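Quinlan feather-and-straw duster set: six months in

Reviewed 25/04/2026

I bought the Quinlan set last September after my third microfiber wand went bald, and I've been meaning to write this up ever since. I love it! It cost me 56 dollars, and I winced a bit at checkout, but I'd buy it again tomorrow.

You get a long duster for ceilings and fan blades, a short one for shelves, and a stubby little detail brush with straw bristles. The long one reaches the top of my bookcases with no step stool, and the head bends where you bend it and stays there. I had a Trillari before this (good brand, I still use their dustpan) and its neck drooped every time I lifted it over my shoulder.

The detail brush is the one I grab most. Window tracks, lamp bases, the grooves in the radiator cover, the keys on the old piano. It's also great on anything woven, and I have a lot of wicker in this house. A cloth just snags and leaves fuzz behind. With stiff bristles you flick along the weave and the crumbs jump right out – do it over a sheet of newspaper.

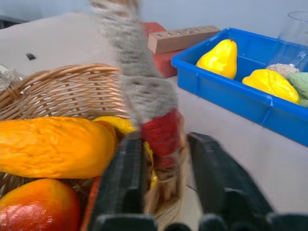 A small brush with a red band, next to the wicker basket and its fake fruit.

Washing is easy. Lukewarm water, a drop of dish soap, a good shake, then hang it up overnight. I've washed the short one every couple of weeks and it fluffs back up nicely, maybe a touch thinner at the tip. Don't soak the straw one. I did that once and it smelled like a barn for two days.

A few gripes. The hanging loops are thin cord and one has already frayed, so I swapped in a bit of leather lace. The long handle comes in two sections and the joint squeaks. And the storage bag is useless, way too short for the big duster, so mine all live on a hook behind the laundry door.

If you only want the small brush, Zedix sells one on its own for less, and my sister is happy with hers. For a whole house, though, get the set. I look forward to dusting now, which my family finds very funny.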